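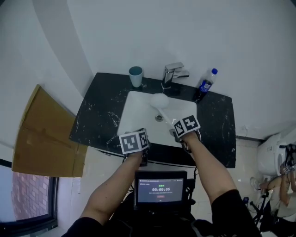
Leltholm Washroom Set

A collection of hand-shown cleaning tasks for teaching robots with two arms

Welcome, and thank you for taking the time to read this before you download anything. Leltholm is a set of recordings of people doing ordinary washroom jobs, made so that a robot can learn the same jobs from watching how the hands moved. It was put together by Graziella Bortolotti and Renzo Lombardi at Gridico, with a good deal of patience from the people of Hunstead, who let us into their flats and put up with cables by the toilet.

What is in it

There are 1,400 recordings in the main release, drawn from 18 washrooms. Each one holds the view from the head camera, the path of each hand, and a short written label such as "scrub basin, brush in right hand" or "wipe worktop, left to right". The hand paths come from the marker cubes worn over both hands. In the basin jobs the person doing the work wears one cube on each hand and keeps bare forearms, as we found sleeves tended to slide down over the cubes at just the wrong moment.

Jobs covered so far: scrubbing a basin, wiping a worktop, polishing a tap, moving small things out of the way and putting them back, and drying with a cloth. We would dearly like to add mirrors, but reflections of the cubes confuse the tracking and we haven't found a fix we are happy with.

How a recording is made

The person stands at the basin with a small screen in front of them, just below the edge of the worktop. The timer on it is large and white so that you can read it with a quick glance down, and the red button sits underneath. We ask people to wait until the timer is running, do the job at the pace they would at home, and bring both hands back to rest before stopping. Nothing is acted out for the camera. If someone likes to go round the drain twice, then round the drain twice it goes, and we keep it.

We don't clear the worktop first either. A cup, a water bottle lying on its side, a toothbrush mug – these things are part of a real washroom, and a robot that has only ever met bare stone will be in for a nasty surprise. What we do ask is that nothing is swapped about halfway through a recording.

Folders

messina/ holds the hand paths, one file per recording, named after the room and the take. (Messina was our first name for the whole project and it has stuck to the folder. Sorry about that.)
views/ holds the head camera footage.
labels/ holds the written labels, one line per recording.
rooms/ holds a short note on each washroom: basin shape, tap type, height of the worktop.

If you only want to try things out, start with the small sampler of 60 recordings, which has the same layout and will fit on almost anything.

Things to watch for

The cubes disappear from view when a hand goes deep into a basin or behind a tap. Those stretches are marked as gaps in the path files and we have left them empty, so please decide for yourself whether to fill them. Dark stone and shiny taps can also throw off the exposure for a moment, most often in the evening takes.

Other people sometimes turn up in the head camera view, usually a helper sitting near the basin. Everyone who appears has agreed to it. Please don't try to work out who they are.

Nearly all of our people are right-handed, and it shows in the brush work. Renzo is gathering more left-handed takes for the October release, and we hope to reach 2,000 recordings with that one.

Using it

You are free to use Leltholm for teaching and research. For anything you mean to sell, write to Graziella first – she is quick to reply and generally says yes. If you spot a label that doesn't match its footage, send us the room and take number and we will put it right in the next release.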